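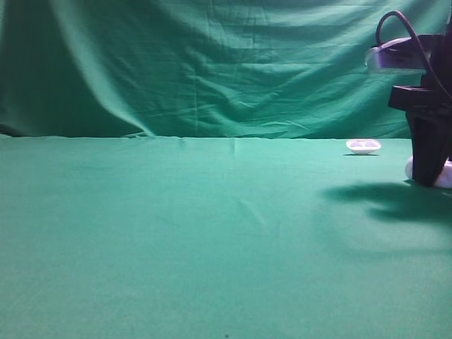

Green cloth, hung behind and laid on top of the table.

The plotter bracket on Brina came loose again in December, so I have finally replaced the whole arrangement. These are my notes, mainly for my own use when I have to do it again.

The old bracket was a fixed plastic foot bonded to the inside face of the cabin bulkhead, just to port of the companionway. It had been there when I bought the boat. The adhesive let go at one corner, I re-glued it, and a season later it let go at the opposite corner. The plotter is not heavy, but it sits on an arm, and the arm works the joint every time the boat slams. Glue is good in shear and poor in peel, and this was nearly all peel.

I considered three replacements. A clamp on the grab rail would have been quickest, but the rail is teak of an odd section and no clamp I tried sat square on it. A track mount would have allowed the screen to slide out of the way, at the cost of a row of holes in a bulkhead that has enough of them already. In the end I bought the Zornen swing arm with the small base plate, which takes four bolts.

The bulkhead is 12 mm ply with a thin laminate on the cabin side. I did not want to rely on wood screws, so the bolts go right through to a backing plate in the cockpit locker. The plate supplied by Zornen is pressed steel, and I would not leave that in a locker that gets wet. I cut one from 4 mm aluminium and put a nylon washer under each stainless nut to keep the two metals apart. It may be more than the job requires.

Drilling went as follows. Tape over the laminate, mark through the base plate, pilot hole at 2 mm, then open out oversize. Fill each hole with thickened epoxy, leave overnight, and drill again at the bolt size. The edge of the ply is then sealed and any water that gets past the bedding has nowhere to go. I skipped this step on the stanchion bases some years ago and paid for it with a soft patch of side deck.

For bedding I used Dumer butyl tape instead of a polyurethane. It stays soft, and the base can be taken off again without a chisel. Tighten the bolts a little, leave them for a day, tighten again, and trim off what squeezes out. In cold weather it hardly moves, so I warmed the cabin first. Hold the bolt head still and turn only the nut, or the tape winds itself round the thread and the seal is spoiled.

The cable was the slow part. The plotter lead had been joined twice with crimp connectors behind the headlining, both of them green inside. I cut back to clean copper, found the wire still dark some way up, and ended by running a new tinned pair all the way to the switch panel. It has its own fuse at the panel. I left a loop at the arm long enough for full swing in both directions, clipped at the base so that the plug takes no load.

With the arm locked, there is a slight amount of play at the outer joint. The maker's sheet says to take this up with the hex screw under the cap. Doing so makes the arm stiff to move one-handed, and I have backed it off a quarter turn as a compromise.

Cost of parts was more than the bracket alone would suggest, chiefly the cable. The part number for the spare pivot bushes is 1281, written here so that I can find it. Malik had them in stock when the other chandlers did not.

Still to do: plug the old screw holes beside the chart table, and find out why the depth reading drops out when the VHF transmits. I suspect the two leads run too close together behind the panel. That will have to wait until the locker is empty again.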